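Learning the words for the inside of things

When I moved to Osby I could discuss the weather, my health and the opening hours of the library. I could not buy a washer for a kitchen tap. 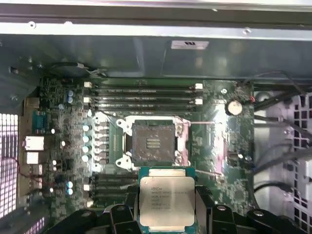
Processor, socket, memory slots. Three of my newer words.

I want to write today about vocabulary, and more exactly about the vocabulary of objects. I have studied English since I was eleven years old. I passed two exams with good grades. In my notebooks there are words such as "reluctant" and "nevertheless," which I use with pleasure. But the first time my tap leaked I stood in the hardware store and made a circle with my thumb and finger, and I said, "The soft ring, please, for the water." The man was very kind. He brought me a curtain ring.

After this I bought a notebook with a gray cover and decided to collect only words of this type. No feelings and no opinions. I write the name of the whole thing on top of the page, then I look for the names of its parts. The page for "door" was the first one. I believed it would have maybe five words. It has hinge, latch, bolt, frame, jamb, sill, threshold, strike plate, knob, peephole, and a thing called a sweep, which is the brush at the bottom that stops the cold air. I had lived with doors all my life and I did not know the word "jamb" in any language. I had to ask my mother on the phone what we call it at home, and she also did not know. She asked a neighbor, and the neighbor had two different words and was not sure about either of them.

The latch is an interesting case. First I had it for the door, then for the garden gate, then for a suitcase, and later I met it on a computer board, where a small latch stands at the end of the memory slot. It is the same idea each time, a little part that holds something closed or in its place. When I find a word which travels like this, I put a star next to it. Other words with a star are collar, shoe, jacket, neck and teeth. I notice that many of them come from the body or from clothes. A zipper has teeth, a bottle has a neck, a brake has a shoe. I find this very friendly of the language.

My notebook friend in this matter is Zbigniew Krajewska, with whom I exchange letters by mail, real paper letters, since my first winter here. He lives in Vuren and he learned his English on ships. His vocabulary is the opposite of mine. He can name every piece of rope and metal on a deck, but he told me he never had a need for "nevertheless." In May he sent me a list of 54 words for knots and what you do with them. I have learned perhaps half. My favorite is "the bitter end," which is the last part of the rope, the one that stays on the ship. I always thought it was only an expression for sad situations.

Some practical advice, if you want to make such a collection yourself.

Use old paper catalogs if you can find them. I have one from a company named Gamska, a spare parts catalog for sewing machines, with 200 pages and a drawing on almost each of them. The drawings have numbers and the numbers have names. No dictionary gave me so much. I bought it at a church sale and the lady wanted to give it to me for free, she thought that I had made a mistake.

Do not trust the translation of a single word. "Nut" and "key" and "plug" all gave me problems. I write a short sentence with each one.

Say the words aloud in a shop as soon as possible, even when you are not sure. I practice at the Sowa store on the corner, early in the morning when there is no line. Last time I asked for a "grommet." I did not need a grommet very much, but it cost little, and the woman at the counter understood me immediately. I walked home quite proud - it is still in my coat pocket.

My notebook is now at 574 words. I am presently on the page for "umbrella." I have rib, stretcher, runner, canopy and ferrule, and I am missing the name of the small strap that goes around it when it is closed. If a reader knows it, please write to me in the comments.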